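Accueil | Forums | Techniques | Rechercher | S'inscrire | Connexion

Ce site utilise des cookies pour mesurer l'audience. Accepter | Paramétrer

Effets de bord en ELISA : plateau tournant ou température ?

vomel_k
Dosage sandwich sur 96 puits, incubation d'une heure à 37 °C, révélation TMB, lecture à 450 nm. Le même échantillon, réparti sur toute la plaque, donne un signal nettement plus fort en périphérie. En DO, moyenne des puits internes à 1,066, moyenne du pourtour à 1,744. Pipette multicanaux vérifiée en gravimétrie, 100 µL par puits. Lavage automatique. Je soupçonne l'agitation orbitale, mais le responsable du labo penche pour l'évaporation. Des avis ?

tamis
Évaporation, classique. Film adhésif ou simple couvercle ?

vomel_k
Couvercle.

tamis
Alors ne cherche pas plus loin. Film adhésif, chambre humide, et tu refais la plaque.

eren_34
Pas d'accord. En une heure à 37 °C sous couvercle, la perte de volume n'explique pas un écart pareil. Le gradient thermique, si : les réactifs sortent du froid, les puits du pourtour montent en température avant ceux du centre, et la cinétique de fixation suit. Équilibrer plaque et réactifs à température ambiante avant dépôt. Ne jamais empiler les plaques dans l'étuve.

tamis
Le gradient joue surtout sur les incubations courtes. Sur une heure, l'équilibre est atteint bien avant la fin.

eren_34
Cela dépend de l'étuve. Dans la nôtre, sans ventilation, le centre de la plaque mettait plus de 7 minutes à rattraper le bord. Et si la fixation n'est pas à l'équilibre, l'avance prise au bord reste visible à la lecture.

Rocío Palomino
Deux questions avant de trancher. Le pourtour est-il élevé sur les quatre côtés, ou seulement sur deux ? Et la révélation se fait-elle à l'étuve ou sur paillasse ? Un défaut symétrique oriente vers la température ou l'évaporation. Un défaut orienté désigne plutôt le lavage ou l'ordre de dépôt du TMB.

vomel_k
Les quatre côtés, les coins étant les plus hauts. Révélation sur paillasse, à l'obscurité.

Rocío Palomino
Donc symétrique. Essai simple : deux plaques du même lot, mêmes réactifs équilibrés, l'une sous film et l'autre sous couvercle. Note l'orientation pour chacune, sinon la carte des DO ne vaut rien. Pour lever toute ambiguïté entre nous, je prends le repère A comme origine, plaque vue dans la longueur :
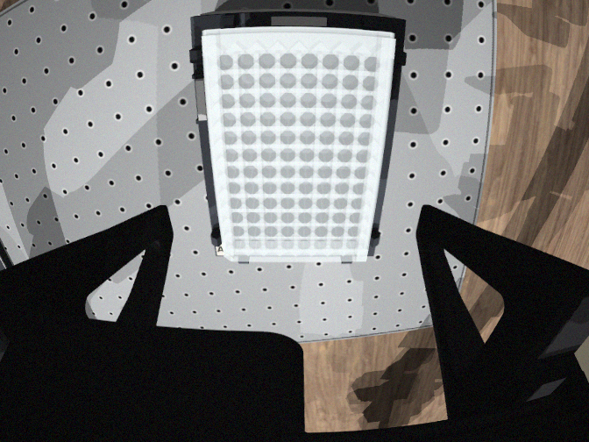

Microplaque 96 puits sur son support noir, repère A dans l'angle inférieur gauche (image de synthèse).

ullow
Attention, beaucoup de tableurs exportent en paysage, 12 colonnes sur 8 lignes. Tourner la carte avant de comparer.

vomel_k
Noté. Résultat de l'essai : écart réduit de moitié sous film, quasi nul avec film et réactifs équilibrés.

tamis
Donc évaporation pour moitié.

eren_34
Et température pour l'autre moitié.

vakska
Chez nous le pourtour est rempli de tampon et exclu du calcul. On perd 36 puits par plaque, mais le CV est stable depuis octobre.

tamis
Au prix de l'anticorps de capture, c'est cher payé pour un film adhésif.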